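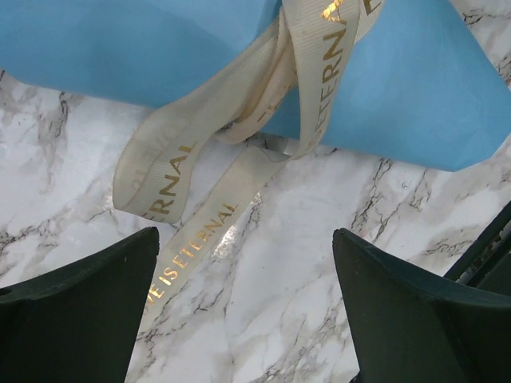
Lieselotte Frerichs comentó que con cinta acanalada el problema casi nunca es la fuerza de cierre, es la altura a la que bajan los dedos, y que antes de tocar nada en el programa conviene repasar el cero de la pinza.

tuercafloja
Mensajes: 285
Pues le hice caso a Lieselotte y vengo contentísimo. Repito la situación para los que entran ahora: brazo pequeño de mesa, pinza de dos dedos verde oscuro, cámara en la muñeca. La tarea es coger una cinta de tela color crema con letras doradas que queda sobre papel azul y sobre la superficie de mármol. El cero estaba desplazado desde que cambié los dedos (los Lurnow, los de punta en ángulo). Lo rehíce con una galga, bajé la velocidad de aproximación al 70 % y el jueves por la tarde ya pellizcaba la cinta sin arrastrarla. ¡Qué gusto da verlo!

marisa_ejes
Enhorabuena! Una pregunta: ¿cómo tomas el cero, con los dedos abiertos o cerrados? En la mía cambia la altura de la punta según la apertura, porque los dedos describen un arco. Si calibras cerrado y luego bajas abierto te comes la mesa o te quedas corto.

tuercafloja
Cerrados... y ahora que lo dices, eso explica una cosa rara que me pasaba con la apertura máxima. Me lo apunto.

Ollbridge
Yo discrepo un poco con lo de bajar la velocidad. Al 70 % tapas el síntoma. Si la pinza está bien puesta a cero y los tornillos de la brida tienen su par, puedes ir a velocidad normal y que los últimos milímetros los haga lentos. Mirad antes la holgura de los dedos: los agarras por la punta con el robot parado y en modo manual, y si notas movimiento, ahí tienes el error.

tuercafloja
No te digo que no, pero con tela prefiero ir despacio. Una pieza rígida perdona, una cinta se arruga y a la siguiente pasada ya está de otra manera.

Ollbridge
Por eso mismo digo que el tramo final vaya lento. El resto del recorrido es tiempo regalado – en una tanda larga se nota muchísimo.

pinzas_y_cafe
Os leo encantada, hacía falta un hilo así. Aporto lo del brillo. El mármol pulido devuelve reflejos y las letras metálicas también, y a mí la cámara de muñeca se me volvía loca con algo parecido. Lo que me funcionó:
Exposición fija, nada de automática.
Luz de lado con difusor (papel vegetal pegado con cinta, coste cero).
Limpiar la lente cada mañana, que se llena de pelusa de la tela.
Con eso pasé de repetir tomas todo el rato a tandas de unos 200 ciclos sin tocar nada.

marisa_ejes
Lo de la pelusa, totalmente. Y en las correderas de la pinza también se mete. Yo las paso con una brocha seca, sin aire comprimido, que la empuja hacia dentro.

tuercafloja
¿Y grasa? El manual de la mía dice «según uso» y se queda tan ancho.

marisa_ejes
Muy poca, y retirar el sobrante con un trapo sin pelo. Con telas claras cualquier resto acaba en la pieza.

Tresico
Yo no engrasaría nada hasta saber si son correderas autolubricadas. Pregunta al fabricante con el número de serie. Me cargué unas así y todavía me duele.

tuercafloja
Anotado, mañana escribo. De momento dejo la exposición fija, repito el cero con los dedos abiertos y pruebo lo de Ollbridge: recorrido al 100 % y el tramo final lento. Si va bien, os cuelgo los parámetros.

Ollbridge
Cuelga también la altura de aproximación, que me interesa – con 75 mm yo voy holgado, pero seguro que se puede apurar.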